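Wurkon Office Filing Kit
Product code WK-682

Overview

The Wurkon Office Filing Kit is an add-on for two-armed mobile robots that already carry five-fingered hands. It teaches the robot to open a low storage cabinet, pick up binders and put them away upright. It is supplied by Protov and set up on your site by one of our installers.

The kit suits offices where paper files still move between desks and cupboards every day. You don't need to change your furniture. Ordinary hinged doors are fine, and so are shelves with a plain front edge. Locked cabinets have to be unlocked by a member of staff first.

What the kit includes

Wrist camera mounts, one for each hand
Knitted palm gloves, dark grey, 2 pairs
Cable clips and ties
Filing software, licensed per robot
Printed set-up guide

The wrist cameras look along the palm towards the fingers, so the software can judge grip from close up while the head camera keeps track of the shelf.

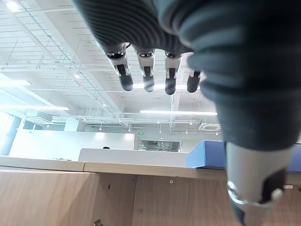
Gloves are a wearing part. The ribbed knit gives the palm some hold on smooth plastic covers, and it should be replaced when it starts to thin. Spare pairs can be ordered separately. Check the cables at the same time and make sure none of them is pulled tight when the fingers close.

How it works

Staff leave binders flat on top of the cabinet. The robot opens the door, lifts one binder at a time, turns it upright and slides it into the compartment you have chosen. It keeps one hand clear of the door while the other is inside.

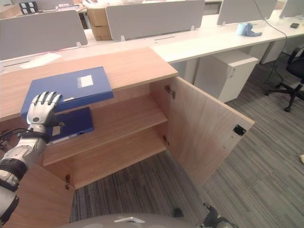 Placing a navy binder in the upper compartment, with a second binder on the cabinet top.

Set-up takes 6 hours, including a practice run with your own files. Our installer, Joaquim Moreira, will ask for 40 binders of the kind you use most — mixed colours are fine, but labels should be firmly stuck down.

Limits

The kit does not read handwriting. It will not file loose sheets, and overfilled binders should be split before they go on the cabinet. Deep cupboards may need a shelf stop, sold by Odska and Salgado.

Ordering

Orders placed before the end of June include the second year of software updates. For a quote or a site visit, contact Sofia Quintela in the Protov sales office, and please have your robot model and cabinet measurements to hand.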